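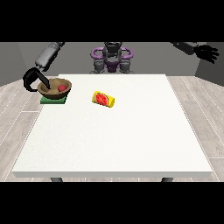

家用红光面罩涨价又添“临床验证”字样,验证了什么仍说不清

家用美容仪品牌Trolinico五月起在Doreck连锁美妆店的专柜换上了新一代红光面罩,标价1,487元,比上一代贵出一截。包装正面多了一行烫银小字:“经临床验证,淡化细纹”。柜台立牌上的说法更满,称“每天15分钟,看得见的年轻”。

记者走了Doreck的几家门店,又把产品说明书、品牌官网和宣传里反复提到的那份测试报告摘要对着看了一遍。看完以后的感觉是,这行烫银小字能撑起来的内容,比它占的版面要少。

先说这份报告。摘要由Sydorenko检测机构出具,品牌官网上可以下载,一共四页,其中一页是封面,一页是仪器照片。按摘要所写,测试招募了463名女性,使用周期八周,每天照射一次,结束后由受试者填写问卷,其中一部分人另外做了皮肤图像分析。立牌上“九成用户感到皮肤更细腻”的结论出自问卷。至于包装上的“淡化细纹”,对应的是图像分析那一部分。

问题就在“一部分人”这四个字。摘要没有交代究竟有多少人做了图像分析,也没有说这些人是随机抽出来的还是自愿报名的。四页纸里找不到对照组。也就是说,没有一组人戴着不发光的面罩过完同样的八周。而在这八周里,全部受试者都领到了品牌配套的保湿精华,要求照射前后各涂一次。

稍微用过护肤品的人都知道,皮肤喝饱了水,干纹自然会浅一些,摸上去也会滑一些。连着八周早晚认真涂保湿产品,脸上多少会有变化。这份变化里,多少要记在灯的账上,多少要记在那瓶精华的账上,摘要没有分,恐怕按这样的设计也分不出来。

记者就此给Trolinico的客服邮箱去信,列了五个问题:图像分析的人数、有无对照、测量部位、统计方法、完整报告能否公开。三天后收到回信,信里说“本产品经过权威第三方机构严格测试,数据真实可靠”,完整报告“涉及商业机密,暂不便对外提供”。五个问题里,只有最后一个算是得到了回答。

Sydorenko方面的答复倒是实在一些。该机构的一名工作人员在电话里表示,测试方案由委托方提出,机构按方案执行并如实记录,至于委托方在宣传中如何引用,机构“不参与也不背书”。记者问,按这份方案得出的数据,能不能支持“临床验证”的说法,对方停了一会儿,说这个词在家用产品的宣传里没有统一的用法,建议去问品牌。

于是又回到了品牌那里。

平心而论,红光用在皮肤上并非凭空捏造的概念。皮肤科门诊确实有用特定波长光源的设备,也有一些针对光照与皮肤修复的研究发表过,结果有好有坏,规模大多不大。可门诊设备和挂在卧室床头的面罩之间,隔着功率、波长、照射距离和操作人员好几道差别。把前者的研究结果搬到后者的详情页上,中间省掉了最要紧的一步,那就是证明这一台机器在家里这样用也管用。

新款面罩的详情页正是这样写的。页面引了六篇论文的标题,密密麻麻排在一张图里,字小到手机上要放大两次才能读。记者逐篇查了标题和摘要,六篇里没有一篇用的是Trolinico的产品。其中两篇讲的是伤口愈合,一篇的对象是体外培养的细胞,剩下三篇虽然讲面部皮肤,用的却是医用级光源。页面底部有一行灰字:“以上文献仅作科普参考,与本产品功效无直接关联。”这行灰字是整张页面里最准确的一句话,可惜放在了最不容易看到的地方。

再看参数。说明书写明红光波长,但没有给出皮肤表面实际接收到的光强。对光照类产品来说,这个数值决定了一次照射给皮肤的剂量,不写它,“每天15分钟”就成了一句没有来由的话。为什么不是五分钟,也不是半小时?门店的导购给出的解释各不相同。有一位说时间太长会“反黑”,另一位说十五分钟正好是敷一片面膜的时间,“一起做了,不浪费”。后一种解释虽然和光学没什么关系,听上去倒更接近产品设计时的考虑。

导购的说法还有更大胆的。在其中一家门店,记者以顾客身份询问眼袋能不能改善,对方说“坚持三个月都可以的”,又说有顾客用完连法令纹都没有了。记者请她指一下说明书里哪一页写了法令纹,她翻了翻,说说明书比较保守,“效果都是用出来的”。说明书里不仅没有法令纹,连眼袋两个字也没有出现过。

比起功效,说明书对安全的交代同样简略。注意事项一栏写了孕期慎用、光敏人群禁用、使用时请闭眼。面罩眼部开孔的边缘没有遮光垫,上一代产品附送的硅胶眼罩,这一代改成了另购配件。记者问过导购为什么不送了,回答是新款的光“更柔和”。更柔和的光是否还能达到同样的效果,这个问题两边都没有人愿意接着往下谈。

光敏人群这一条也值得多说一句。一些常见的口服药和外用药会让皮肤对光更敏感,其中有几种正是治疗痤疮时常用的,而详情页恰好把“痘痘肌”列为推荐人群之一。说明书没有列出药名,只写“如有疑问请咨询医生”。记者走访的几家门店里,没有一位导购主动问起顾客正在用什么药,包括在记者明确说自己“最近在治痘痘”之后。

在线上,替这款面罩说话的主力是Wellico。这个护肤打卡应用和Trolinico有合作,用户绑定面罩后每天打卡,连续打满一个月可以领优惠券。应用首页显示,新款面罩已有3,411条用户评价,平均分接近满分。记者翻看了其中按时间排列的最新几页,不少评价写在收到货的当天,内容是“包装很高级”“戴上很有科技感”“期待效果”。这些评价同样给了满分,同样计入了那个平均值。

也有打了两三星的。一位用户写道,用了四十天,唯一的感觉是鼻梁被压得疼。另一位说自己只戴左半边脸照了一个月(她在右半边垫了一层锡纸),家里人看不出两边有什么区别。这条评价下面有客服回复,请她按照说明书正确使用产品。若论试验设计,这位用户的做法虽然粗糙,起码设了一个对照。

打卡数据也被拿来做了宣传。Wellico在推送中说,坚持打卡的用户“肌肤年龄平均下降”,下降几岁则因人而异。所谓肌肤年龄,来自手机前置摄像头拍下的自拍,由应用自行评分。记者用同一部手机,在同一个下午试了三回:窗边拍一张,浴室灯下拍一张,洗完脸又拍一张,三次得出的肌肤年龄前后差了六岁。中间没有使用任何仪器。如果换一盏灯就能年轻六岁,这笔钱似乎可以先花在换灯泡上。

应用的隐私条款里还有一条,写明用户上传的面部照片可用于“算法优化及合作方产品研究”。合作方是谁没有列明。不同意这一条,打卡功能就无法开启,优惠券自然也领不到。

价格方面,Trolinico把涨价归因于灯珠数量增加和新的软硅胶材质。灯珠多了,照得是否更匀,品牌没有给出数据。上一代产品目前在Doreck的部分门店仍有库存,打折后便宜不少,波长参数与新款完全一致。记者问导购两代的差别,得到的回答是“新款肯定更好,不然为什么出新款”。

Doreck对此的态度比较谨慎。该公司书面答复称,门店立牌由品牌方提供并承担内容责任,门店只负责摆放;导购中有一部分是品牌派驻的促销人员,公司会“加强提醒”。答复没有说明提醒什么,也没有说明立牌会不会撤。截至发稿时,记者看过的几家门店里,立牌都还摆在原来的位置。

退货也有讲究。门店购买的面罩拆封后不接受无理由退货,理由是贴面产品涉及卫生。线上渠道宣传“二十八天无效退款”,细则则要求用户在Wellico上连续打卡满二十八天,一天不能断,同时提交使用前后各三张照片,由品牌方判断是否“无效”。判断标准没有公布。上面那位垫锡纸的用户在追评里说,她申请过一次,被告知照片光线不一致,不予受理。应用拿光线各异的自拍给人算肌肤年龄时,倒没有见过这条要求。

同类的产品当然不止这一家。近两年货架上的面罩越来越多,颜色从一种增加到七种,每种颜色都对应一套功效,红的抗老,蓝的祛痘,黄的提亮,紫的据说什么都管一点。记者在Doreck门店里顺手翻了另外几个牌子的包装盒,写“专研”的有,写“实验室级”的有,写明皮肤表面光强的一个也没有找到。在这一点上,Trolinico并不比同行更差,只是它把“临床”两个字印在了最显眼的位置,那么别人按临床的标准去问它,也算合理。

对于已经动心的消费者,能做的核对并不复杂。向商家索要完整的测试报告,看有没有对照组,看人数写在哪里;看说明书是否标出光强;把功效承诺的聊天记录存下来,导购口头说的,请对方写在小票背面。记者在门店试过最后这一招,导购笑了笑,说公司规定小票上不能写字。

正在用药的,先把药盒拿给医生看过再决定。眼睛怕光的,不要省那副眼罩的钱,虽然它本来就应该在盒子里。

至于细纹,目前公开的材料只能说明,一批女性在八周里每天涂保湿精华、每天照红光,之后多数人觉得自己的皮肤变好了。配套的那瓶精华在Doreck单独出售,价格不到面罩的十分之一。记者询问品牌是否测试过只用精华、不用面罩的效果,这封邮件发出后没有收到回复。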